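Home Handling Safety Rules: Progress Report to the Mesard Fund
Sandville site, March 2024

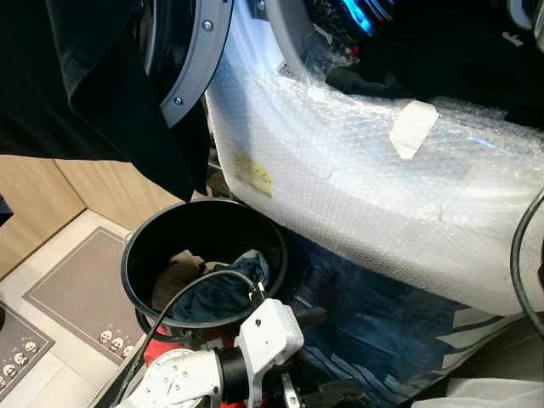 The grant asked us to test whether the draft rules for robot arms working in lived-in homes can be followed by the people who would have to follow them. We are a little past the halfway point. My short answer is that some of the rules can be, several can't, and a few can be followed to the letter without making anyone safer. I know the fund hoped for a warmer reading at this stage.

Work done so far

We have logged 207 sessions of laundry handling under the Plirgate draft, all with a person in the room and within reach of the stop button. Each session starts with the written checklist, which has 60 items. The draft says the checklist should take five minutes. Our operators need closer to 20 when they read every line, and when a session starts in much less than that I assume they didn't. I have told them I would sooner have a late start than a false tick, but the log has no way of telling one from the other.

Where the rules hold up

The speed limit near people is clear and easy to check. So is the rule that whoever holds the stop button does no other job. We had doubts about the second one on cost grounds and have dropped them. The daily check of the gripper fingers is also worth keeping, though the form asks for the same reading twice.

Where they don't

The "clear floor" rule is the main problem. It calls for a work area free of loose items, and laundry is loose items. Clothes get put down, mats stay where people want them, and things waiting to be unpacked or moved stand next to the washer. If we cleared all that away we would be testing a lab, and the grant is for homes. Golob, who reviewed the draft for us, suggested a marked zone with a list of what may be in it. We tried that for two weeks. The list grew every day until it allowed nearly everything, and I don't think it told us much.

Cables are next. The draft has one sentence on them: cables must be "suitably managed." Our operators read that three different ways. One taped them down, one tied them along the arm, and one checked only that the plug was firm. All of them signed the same box. A cable that crosses the spot where the gripper picks things up ought to have a rule of its own, with a stated amount of slack and a check made at full reach. We have sent wording to Plirgate and had no reply.

Then there is incident reporting. We have filed 14 reports, all of them minor. Most are snags, where cloth caught on the arm and the operator stopped it. The form has no entry for a snag, so they went in under "other," and anyone who reads the totals will think we had a quiet winter. I would not use those totals as proof of anything, and I ask the fund not to quote them.

Spending

On plan, apart from operator time, which is over because of the checklist. We can cover the gap from the travel line.

Next steps

- Cut the checklist to the items that have ever led someone to change something, and run it beside the full one.
- Test our cable wording with operators who haven't seen the draft.
- Add "snag" to our own copy of the form, whatever Plirgate decides.
- Report again in July.

One request. The original plan ends with a certificate for homes that pass. I would like to put that off. We can say today that a form was filled in - we can't say the room was safe, and a family with a certificate on the wall would fairly take it to mean the second thing. If the fund needs something to show at the end, a corrected set of rules with our reasons next to each change would be of more use, and we could deliver it inside the present budget.

Contact: Home Handling Project Office, Sandville | © 2024 | Back to top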